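共同工房講座「手持ちグリッパーを自作する」配布資料 第3回
指の印刷、ブッシュの圧入、そして布

前回の積み残しから始めます。リンク機構の図面で、左右の腕の長さが違っていたという指摘を受けました。違っていました。配布データは差し替え済みです。すでに印刷してしまった方は、長いほうを定規としてお使いください。

3.1 今回やること

指のブロックを印刷し、腕に真鍮のブッシュを入れ、組み上げて、机の上で布をつまむところまで進めます。予定表では一晩で終わることになっていますが、予定表を書いたのは印刷機の順番待ちを経験する前の私です。

工房の印刷機は二台あり、壁側がFoulkes、窓側がFalierと呼ばれています。Foulkesは寸法が素直で、ベッドの右奥だけ機嫌が悪い。Falierは速いのですが、穴をすべて少し小さく仕上げます。穴のある部品はFoulkesで、穴のない部品はFalierで、と言いたいところですが、今回の部品はほぼ全部に穴があります。

3.2 指のブロック

材料は黒のフィラメント、Wekardの棚にある開封済みのものから使ってください。Wekardというのは前の講座で誰かが作った乾燥棚の名前で、乾燥機能は現在ありません。棚です。

印刷の向きは、内側の面(物をつかむ面)が垂直に立つようにします。寝かせて印刷すると面はきれいになりますが、ねじ穴の縁が崩れます。立てて印刷すると積層の筋が内側の面に出ます。この筋は削らないこと。薄い布なら筋がわずかに引っかかってくれるので、やすりで鏡のように仕上げた昨年の作品より、怠けた人の作品のほうがよくつかめました。教育上あまりよくない結果なので、ここだけの話にしておきます。

ねじ穴は上面に二つ、対角に置きます。最初の設計では四つでしたが、締めても締めなくても違いが出なかったので減らしました。下穴は印刷のままでは狭いので、手回しのドリルで軽くさらいます。電動ドリルを使うと一秒で終わり、部品も一秒で終わります。

サポート材は底の縁に残りやすく、ニッパーで取ったつもりでも小さなぎざぎざが残ります。残っていても動作はします。ただし次の三か所は必ず落としてください。
・内側の面の下端
・腕と重なる面
・自分の手が当たるところ
三つ目は一度血を見ると忘れなくなります。

3.3 ブッシュの圧入

腕の先の丸い部分に真鍮のブッシュを入れます。温めたこての先で押し込む方法を使います。こての設定は工房の貼り紙のとおり、200度。貼り紙の下に鉛筆で別の数字が書いてありますが、あれは電話番号の一部です。

手順
1. 腕を平らな当て板に置き、穴の上にブッシュをまっすぐ立てる。
2. こてを当てて10秒待つ。押さない。
3. 自重に少し足す程度の力で沈める。
4. 表面とそろう手前で止め、冷めるまで金属の平板を載せておく。

手順2で押す人が毎回います。押すと斜めに入ります。斜めに入ったブッシュは抜けますが、抜けた穴は二度と丸くなりません。腕の予備は各自二本ずつ印刷しておくとよいでしょう。私は四本使いました。

入ったら軸を通し、指で回します。引っかかりがあれば、まず疑うのは軸の曲がり、次がブッシュの内側に回り込んだ樹脂です。グリスを塗れば直った気になりますが、翌週また引っかかり、今度はべたべたしています。

3.4 組み立てと平行出し

左右の指を腕に仮止めし、閉じた状態で内側の面どうしを合わせます。光にかざして隙間が上から下まで同じなら合格、くさび形なら片方のねじを緩めてやり直し。本締めはその後です。本締めで必ず少しずれるので、ずれる分を見越して仮止めするのが上級者だと言われていますが、見越してうまくいった人を私はまだ見ていません。

配線のある版を作る方は、Cevenの基板を使います。Cevenは講座で設計した小さな基板で、開き幅のセンサーの値を出すだけのものです。全開で2,342という値が出れば正常です。単位はありません。なぜこの数なのかという質問には第5回で答えますが、答えを聞いて納得した受講者は少ないです。

3.5 机の上での布の試験

箱やペンは何を使ってもつかめます。見栄えのする動画がほしいだけなら、ここで講座を終えて構いません。差が出るのは布です。

机は工房の明るい木の天板を使います。木目のあるところでやると、指先がどこにいるかを目で追いやすくなります。布は織りの見える平らなもの、できれば縞のあるものを選びます。縞が曲がれば、どちらへ引っぱったかが一目でわかるからです。無地の布で始めると、失敗したのか成功したのか判断がつかないまま夜が更けます。

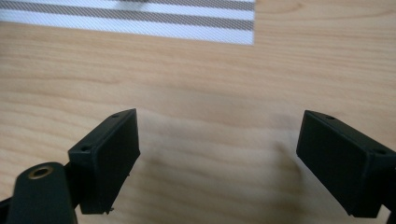
文と写真:自作グリッパー講座 担当
2025年3月5日 | 共同工房 配布資料 | 第3回

指を開き、天板の木の上で構えたところから始めます。布は奥に平らに置き、縁をこちらに向けておきます。いきなり布の真ん中を狙わないこと。真ん中には、つまむものがありません。

まず布のないところで、指の底を天板すれすれまで下ろす練習をします。指の影がよい目安になります。下ろすにつれて影が指の根元に寄ってくるので、その寄り方を覚えてください。照明を動かすとやり直しです。練習中に隣の班がスタンドを持っていくことがあるので、見張りを一人立てます。

次に縁です。縁に対して片方の指を布の上、もう片方を木の上に置き、ゆっくり閉じます。布の上の指が布を少し押し、たるみができたところで挟みます。閉じるのが速いと布ごと逃げます。下ろしすぎると天板をひっかきます。天板の傷は木目だと言い張ることもできますが、木目は普通、直角には曲がりません。

一人40回を目標に、記録用紙に丸とばつをつけてください。三角は認めません。前回の用紙には三角のほかに「惜しい」「布が悪い」という欄が手書きで増えていました。

3.6 次回までに

・左右の指と腕、予備を含めて印刷を済ませる
・ブッシュを入れた腕を一組持ってくる
・記録用紙を提出する(ばつばかりでも可)
・Falierの穴補正値を各自の設定に写す

第4回は握りの部分と引き金です。7月の展示に出したい方は、それまでに色を決めておいてください。黒以外の糸は在庫がないので、黒に決めていただくことになります。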